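Kurkura opens second collection floor for hand-held gripper recordings

Two-level workspace will supply household and light-workshop examples to the Dobos learning system

Mon 29 July – Kurkura, which records human demonstrations for robot learning, has opened a second collection floor and started regular sessions there. The recordings will be used to train Dobos, a manipulation system being developed by Nisteo for two-armed machines working in kitchens, stockrooms and small repair shops.

Under the agreement between the two companies, Kurkura will deliver 2000 hours of recorded work. The list of tasks runs to 113 entries, from folding dish towels and sorting cutlery to coiling cable and putting screws back in the right bin. Each task is performed by a person using a pair of hand-held grippers. The grippers open and close the way the robot's own do, and they carry cameras, so the recordings show the work from close to the point where the robot would see it.

No robot is needed while the examples are being gathered. That has been the main reason for the method's low cost per hour, according to Jenő Magyar, head of collection at Kurkura.

"We used to book time on an arm and wait for it," Magyar said. "Now a person picks up two grippers and starts. If a task is going badly, we stop, move the table and go again. The equipment fits in a backpack, and when we need a real kitchen we go to a real kitchen."

The new floor was chosen for its height and its daylight. Early recordings for Dobos were made in a low room with one kind of lamp, and the system trained on them did poorly near windows. Nisteo asked for material with more variety in light and background, including people moving and working in view. Kurkura now runs sessions at different times of day, with the blinds up for one part of the work and down for another.

Operators complete a course of 17 lessons before their recordings are accepted. The first ones deal with grip and wrist position and use foam blocks. Later lessons cover two-handed work, such as holding a jar with one gripper while turning the lid with the other. Operators are taught to keep a steady pace, to avoid touching objects with their fingers, and to leave mistakes in when the mistake can be repaired with the grippers. A dropped sponge that is picked up and put where it belongs counts as a useful example. A dropped sponge that is picked up by hand does not.

"People want to give you a perfect take," said Tineke Schouten, who runs operator training. "We have to talk them out of it. The system has to learn what to do when the towel slips, and the only way it can learn that is from somebody whose towel slipped."

Kurkura currently has 34 trained operators and plans to add more before the end of the year. Sessions are limited to 50 minutes, followed by a break, after operators on the first floor reported sore forearms. A lighter trigger spring has since been fitted to every gripper in use.

Each session begins with a short calibration. The operator brings the two grippers together and looks at the printed markers on them, which lets the software work out where one gripper is in relation to the other. The check is repeated whenever a gripper has been put down. Recordings without a valid check are set aside and do not count toward the delivered hours.

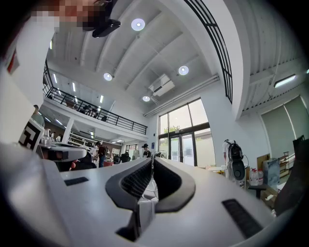

Collection equipment in use on the two-level floor, with a square marker mounted on the second gripper. The operator's face has been obscured.

Faces are blurred before any material leaves Kurkura. Staff and visitors are told when recording is under way, and anyone may ask for a passage to be removed. Poonam Agarwal, data manager at Kurkura, said the removal requests received so far had been handled within the same week.

Agarwal's team also reviews the recordings for quality. A reviewer marks where each task starts and ends, writes a one-line account of what was done, and notes problems such as a covered lens or an object left out of reach. Nisteo receives the notes along with the recordings, including those for rejected sessions.

The first delivery was made from the original floor and is already in use. Neusa Pimentel, who leads training of the Dobos system at Nisteo, said towel folding and bin sorting had improved the most, and that lids and other threaded parts were still a weak point.

"Threaded parts are hard and we will need many more examples of them," Pimentel said. "We have asked Kurkura to move those tasks up the list."

The next delivery is due in November. It will include the first recordings made in customers' workplaces, starting with a bicycle repair shop and a school kitchen.

About Kurkura
Kurkura records and reviews human demonstrations for companies building robot learning systems. It trains its own operators and maintains its own hand-held collection equipment.

About Nisteo
Nisteo develops manipulation software for two-armed robots. Dobos is its system for household and light-workshop tasks.

Press contact
Lajos Somogyi, Communications, Kurkura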